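Subject: Re: Cable returns and the sorting cell - what changes on the bench

Hello all,

Replying on the list as several of you asked Kourosh the same things in person. Pictures of the cell on the returns job first, then answers in the order he sent them.
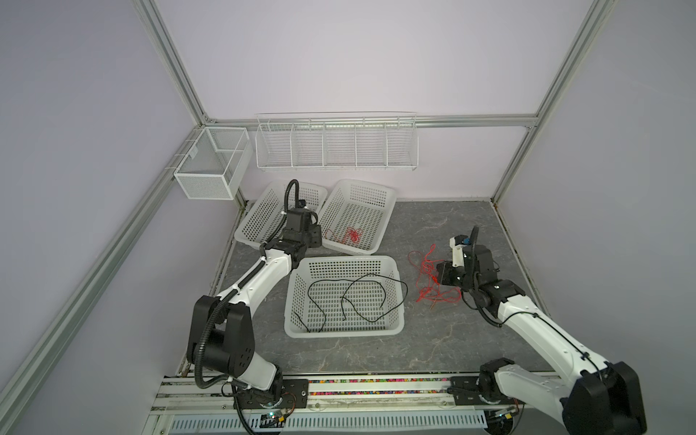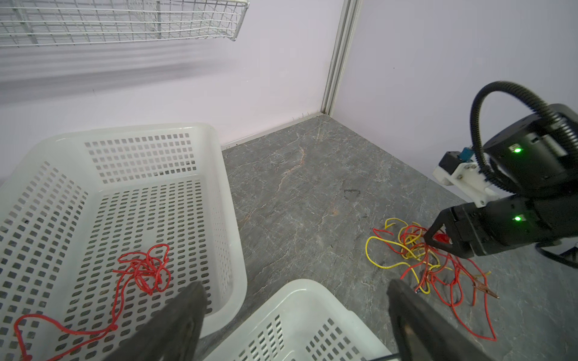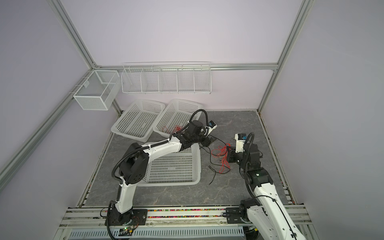
Returns and Refurbishment, Trevthorpe site

Kourosh Hosseinzadeh wrote:

> Golnar, people on the returns bench want to know where this is going.
> We were told in February that the arms would "help with leads." That
> could mean anything. Specifically:
>
> 1. Is anyone losing hours?
> 2. Who untangles what the arms can't?
> 3. Who answers for a lead that ends up in the wrong basket?
> 4. Does the Bakeck log get used to measure us?
>
> Also the baskets. We use the same white ones on the bench and we are
> already short.
>
> Kourosh

1. Hours. No one's hours go down. The returns bench stays at 12 people. What changes is the split of the day. At the moment everybody sorts leads in the morning and tests in the afternoon, and the testing gets squeezed when a big return comes in from Hultus. Once the cell is signed off, four people at a time will be on sorting and the cell, and the rest will be on test all day. We rotate every two weeks. If you have a wrist or shoulder note on file, talk to me before the first rota goes up and we'll work around it.

I should say what I don't know. I have a commitment on headcount through the end of the Hultus contract. I have asked for the same thing in writing for the year after and don't have it yet. When I get an answer, yes or no, it goes to this list.

2. Tangles. Red wire is the hard part, same as it is for us. The second picture shows the kind of pile I mean, red and yellow twisted together with a clip on one end. The arms work on one wire end at a time, and some piles they will give up on. Those come to the bench as a job with a ticket. Please don't reach in and sort out a pile because it looks quick. Stop the cell, wait for both arms to park, then open it. Brunner will not cover the arms under the service agreement if someone has been moving them by hand, and more to the point I don't want anybody's fingers in there.

Tickets count as bench work. A bad tangle can take longer than a full basket of clean leads and the rota will allow for that.

3. Wrong basket. The cell's mistakes belong to the cell. Put the lead where it should have gone and mark the ticket "cell" so we can see how often it happens. In the trial it handled 884 leads, and every one was checked by hand afterward. We keep checking everything until the bench leads agree to drop to samples - that is their decision and I won't overrule it. Bear in mind we get 4,000 leads in a busy month, so the trial was a small one.

4. The log. Bakeck records what the arms pick up, where it goes and when the cell is stopped. It does not record who stopped it. There is no login on the stop button and there won't be one. I don't want anyone thinking twice about pressing it. Tickets carry a bench number, as they always have, and I'll use them for planning the rota and nothing else.

Baskets. Fair complaint. The cell has its own and they should stay with it. If you find one on the bench, send it back, and if the bench is short, tell me how many and I'll order them. I've already asked for one more stack.

Training is one hour per person, during the shift, in groups of four. You'll learn to start it, stop it, clear it and fill in a ticket. Nobody has to program anything. Anyone who does want to learn the setup side should write to me off the list. There are two places on the Brunner course and I would like both to go to people from returns. It pays at the technician rate once you've passed.

Kourosh is collecting further questions, or just reply here.

Golnar Talebi
Returns and Refurbishment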